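Cuaderno de taller – equipos de sobremesa
3 de julio de 2018

Por fin me he puesto con la torre del lote de Trallach, la que llevaba en la estantería desde junio con un papelito que ponía «no da vídeo» y nada más. Gracias a quien lo escribiera, muy completo todo. Le he dado el número 474 en la hoja para que no se vuelva a perder entre las demás.

Lo primero, lo de siempre: cable fuera, botón de encendido apretado unos segundos, pulsera puesta y la torre tumbada, que de pie no hay quien trabaje a gusto con el zócalo. Lamai me pidió que esta vez apuntara el orden, que el mes pasado cada uno desmontó a su manera y luego aparecieron tornillos en el bote del té. Pues venga.

Zócalo y procesador

El disipador salió bien, girando un poquito a un lado y a otro antes de tirar (¡nunca tirar en seco, que se viene el procesador detrás!). La pasta estaba hecha una costra gris. Limpié la tapa metálica con alcohol y papel sin pelusa, dos pasadas, y luego otra más porque me conozco. Después palanca fuera, placa de sujeción abierta y a mirar los contactos con la lupa, en fila, inclinando la linterna para que cada fila brille igual. Si una fila «parpadea» a mitad de camino es que hay uno doblado. Yo no vi ninguno, pero me gustaría que lo repasara Raffaele, que tiene mejor vista y más paciencia.

El procesador siempre cogido por los cantos, y mientras la placa de sujeción esté levantada no se deja nada apoyado encima del zócalo, ni la tapita de plástico. Lo digo por mí, que ya me ha pasado.

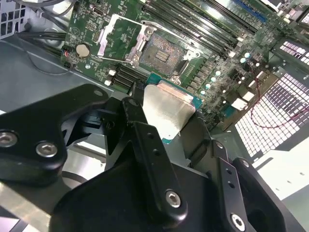 Memoria

Saqué todos los módulos, soplé las ranuras con la pera y volví a poner uno solo, en la ranura más cercana al zócalo. Mi idea era arrancar con lo mínimo e ir añadiendo. Ojo con las pestañas blancas: hay que oír el clic en las dos puntas, y en esta placa el segundo clic cuesta. Los contactos de uno de los módulos estaban bastante oscuros, lo froté con goma de borrar y lo dejé aparte en una bolsita Drosa con la etiqueta «dudoso». No lo mezcléis con los buenos, por favor.

Primer arranque después de montar: pitidos, pantalla negra. Segundo: nada de nada, ni ventilador. Ahí me entró la duda de la fuente y me pasé media mañana con ella. La probé con el comprobador Nullum y las tensiones dan bien, así que en principio la dejo donde está y no gasto la de repuesto. El conector grande sí que estaba flojo – al apretarlo volvió a girar el ventilador, o sea que el susto era ese.

Raffaele opina que es la placa. Yo sigo pensando en el zócalo o en la tarjeta, y mientras no quitemos la tarjeta no lo vamos a saber. Queda por probar con el vídeo integrado, si es que esta placa lo trae, que no he encontrado el manual. En la carpeta compartida hay uno de un modelo parecido, el que escaneó Lamai, pero los puentes no coinciden y no me fío.

Un par de cosas para quien meta la mano después de mí. La caja es cómoda, se abre por un lado y se llega a casi todo, pero los cables que cruzan por dentro se enganchan con nada, así que antes de bajar hacia el zócalo conviene apartarlos. 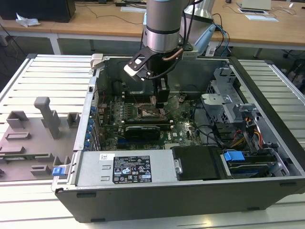
Los tornillos del lateral están en la tapa del bote azul, y los del disipador en otra bolsita, con el 474 escrito. La pasta térmica nueva es la de Chuensuk, un grano de arroz en el centro y ya, sin extender con el dedo (Raffaele, va por ti). Se está acabando, por cierto, y el pedido 3644 sigue sin llegar; he vuelto a escribirles.

Pendiente: revisar contactos con la lupa buena, arrancar sin tarjeta, probar el módulo dudoso en otro equipo y buscar el manual de verdad. Si alguien se anima antes que yo, que lo apunte debajo con su inicial, aunque sea una línea.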